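Home Notebook Methods Equipment Suppliers Index Search

September, seam bench, entry continued from the previous page

Start 7:40. Flomovura seamer left set up from the last session, chuck and rolls not touched. Counter read 2,720 at power on. Ran it empty for 10 minutes before the first end went in. No knock from the lifter at startup this time. The grease Alcides put on the spindle has stopped weeping onto the base.

Purpose: find out why body hooks have been coming out short on the plain-bodied cans from Huamán. Seam thickness was inside our limits on the last set, countersink normal, outside appearance fine. Only the teardown showed it. Walter's view is low lifter pressure. Mine was a worn first operation roll, and I wanted the roll out and under the Leseck projector before anybody changed the spring.

Roll first. Pulled the first operation roll, wiped it with solvent, looked at the groove profile at three places. Compared with the spare in the drawer, which has never been run. Profiles overlay without visible difference at the magnification we have. A little burnishing on the lower lip of the used one, no step. Bearing has no play I can feel. So not the roll, or not the roll alone. Put it back in and reset the clearance to the chuck with the wire gauge, same gauge as always (yellow tag). Second operation roll checked in place only.

Then the lifter. Spring seat had turned on its thread. The witness mark Ülle scribed in spring no longer lines up with the mark on the housing, it is out by most of a quarter turn in the slack direction. The locknut was finger tight. I don't know how long it has been like that. Nothing in the log about the locknut since the chuck was changed.

Procedure for the day, so it can be repeated:

Set A, lifter as found. Set B, lifter brought back to the witness mark and locknut tightened. Set C, lifter at the mark plus one further eighth turn, to see the other side. Ends all from one sleeve. Bodies from one carton. Cans filled with tap water at room temperature to the usual headspace, no product. 29 cans in total went across the seamer, including the first few at each setting, which were thrown out without measuring.

Teardown by the usual method. Measure countersink, seam thickness and seam height at three points, staying clear of the side seam. Cut the center panel, nip the remaining ring, tap the cover hook down and off. Measure both hooks, then rate the cover hook for wrinkle under the lamp. Nélida did the wrinkle ratings without knowing which set a hook came from. I handed them to her in envelopes marked on the inside of the flap.

Results are in the sheet on the shared drive, tab "lifter." In words:

Set A. Body hook short in every can, shortest at the point opposite the operator. Cover hook normal. Overlap below what we accept. Countersink at the deep end of what we see. Wrinkle ratings good, so the second operation is doing its work and tightness was never the issue.

Set B. Body hook back where it belongs. Overlap acceptable at all points measured. The short spot opposite the operator is less marked but still there. Thickness unchanged from A within the resolution of the micrometer.

Set C. Body hook too long, and a slight fullness at the base of the seam on two cans that I would call the start of droop. One flange looked mushroomed before it went into the first operation. We do not want to run there.

Conclusion for the log: lifter pressure was low, Walter was right. Settings now as set B. Locknut tightened with the long spanner, new witness line drawn in paint marker across nut and housing so movement shows without taking the guard off.

Open point 1. The uneven body hook. It stays on the same side of the can whichever way the can is put on the plate, so it belongs to the machine. Most likely the lifter plate is not parallel with the chuck face. Bohumila has a dial indicator with a short enough stem to fit under the chuck. Ask for it. If the plate is out, try cleaning under it before shimming, there was dried syrup beneath it the last time it came off.

Open point 2. How many cans went out on the slack setting. The batch sheet lists the Tulico beans and the second half of the beet run as seamed after the chuck change. Retained samples from both are on the incubation shelf at 37 °C. Checked them at midday: no swells, no visible leakage on the blotter under them. That does not say the overlap is good, only that nothing has moved yet. Take two from each for teardown and leave the remainder on the shelf to the end of their period. Both lots on hold until the overlap numbers are in. Bohumila has been told and has moved the pallet tags to orange.

Open point 3. Gauge for seam height reads heavy on the check block by the same small amount each time. Corrected in the sheet for all three sets. Send it out with the next calibration lot, or replace the anvil – Ülle thinks there is a spare from the old set.

Change to method sheet: add "witness line on lifter nut aligned" to the start-of-day list, between chuck condition and roll clearance. Also change the wording of the line on teardown frequency. It says "regularly," and three people have read it three ways. Draft: a teardown at start, after any jam, after any adjustment, and after every long stop. Nélida wants "long" defined. She has a point. Left blank for now.

Consumables. Nippers are getting blunt and leave a burr on the ring that catches the caliper jaw. I dressed them with the fine stone, good for another week. Low on the small sample envelopes. Compound cleaner is fine. The saw blade for cross sections has missing teeth; I did no cross sections today for that reason, optical overlap would have been a useful check on the calculated one. Order two blades.

Minor. The Leseck lamp takes a long time to settle and the edge of the profile shifts slightly while it does. Switch it on when the seamer goes on and leave it. Also the log for the chuck change gives the torque in one unit and the method sheet in another. Values agree after conversion, but put the same unit in both.

Alcides comes in tomorrow for the indicator work. I have left the guard screws in the lid on the left of the bench. Set B hooks kept in the labeled tray, A and C hooks bagged together by set and put in the archive box under this notebook's number.

Finished 16:20. Seamer off at the wall.

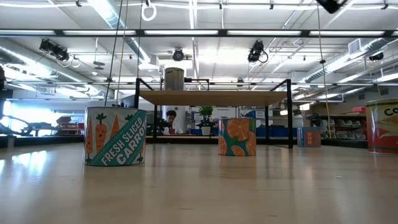

Sliced carrots and other cans, tabletop and raised shelf.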